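Snack Boxes Get Packed on the Play Mat in Geltthorpe

September 2020

The front room at the Plestidance family center in Geltthorpe has been a good deal quieter than usual these past months, but it has found itself a new job. The big play mat, the one with the puppy and the frog that half the toddlers in town learned to crawl on, is now where the center's snack boxes are put together, one box at a time, by whoever has a free hour and doesn't mind sitting on the floor.

The boxes go out to families who used to come along to the Purska playgroup and haven't been able to meet in person since March. So far 194 households have signed up, a number that took everyone at the center by surprise, and 21 of those joined after hearing about it from a neighbor or a cousin or somebody at the bus stop.

Divya Naidu, who has run the playgroup for longer than she cares to say, had the idea while she was clearing out the snack cupboard. "We always finished the morning with something to eat, and the children talked about that more than they ever talked about the songs," she said. "I thought, well, we can't do the songs very well from far away, but we can certainly do the snacks."

What goes in depends on what has come in. There are wrapped buns and small packets, bags of golden-brown baked things, sweets in bright paper, and now and then something a bit more showy for the top of the box.

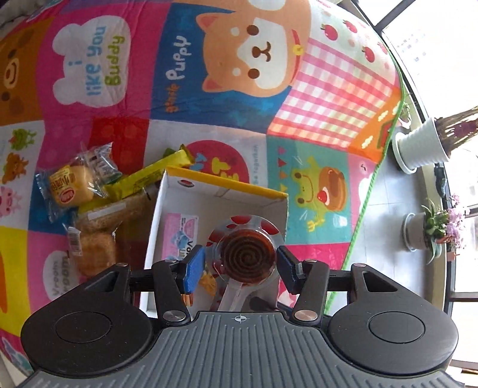

A good many of the snacks carry Chinese labels, and that is the part the older brothers and sisters seem to enjoy most. The center buys much of its stock through Thepsuriya, a small grocery importer that lets the playgroup have mixed cases at a kind price, and the mixed cases really are mixed. Some families have written in to ask what a certain bun was called so they could find it again, and one grandmother sent back a whole page of notes on which ones go best with tea.

Ms. Naidu likes to keep every box a little different from the next. She says the children compare them over the phone and there is a certain amount of bargaining, which she is all for. The only firm rule is that anything likely to get crushed goes in after everything else, and even that gets forgotten when the conversation is good.

The cardboard boxes are saved from earlier deliveries wherever possible, so they don't match and some have seen better days. Fulgencio Ledesma, who does the driving and a fair share of the packing, is fond of them just the same. He looks for the ones with tall flaps, as they give him something to hold on to when he is coming up a flight of stairs -- and there are plenty of stairs on his route.

"I had one little boy who wanted the box more than what was in it," Mr. Ledesma said. "He had his foot in it before I'd even said hello. His mother told me later it was a boat for the rest of the week, and then it was a garage."

As for the mat, it was never meant to be a packing table. The tables were lent out in the spring and the mat was already down, so the first few boxes were filled there and the habit stuck. It is soft on the knees, it is wide enough to spread things out and see what you have, and a surprising number of people who came by to help said they had missed the sight of it. Ms. Naidu gives it a good wipe before each session and has promised that it will go straight back to the children as soon as they are able to use it.

Money for the project has come in small amounts, most of it from families themselves. The collection jar and the online page together have brought in $2,475, of which $1,270 has been spent on snacks and fuel. The center hopes the remainder will carry the boxes through the fall, and would be very glad of a little more toward winter.

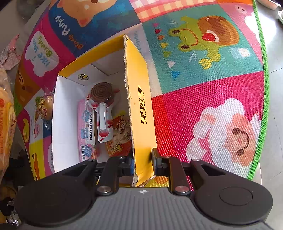

How to Sign Up or Help

Any family with a child under six living in Geltthorpe can ask for a box, whether or not they ever came to the playgroup. Leave your name, your address and the ages of your children at the center's front desk, and please mention any allergies so that the right things can be left out. Sealed, store-bought snacks with plenty of time left on the date are always welcome, and so are clean cardboard boxes. Mr. Ledesma asks for tall flaps if you have them.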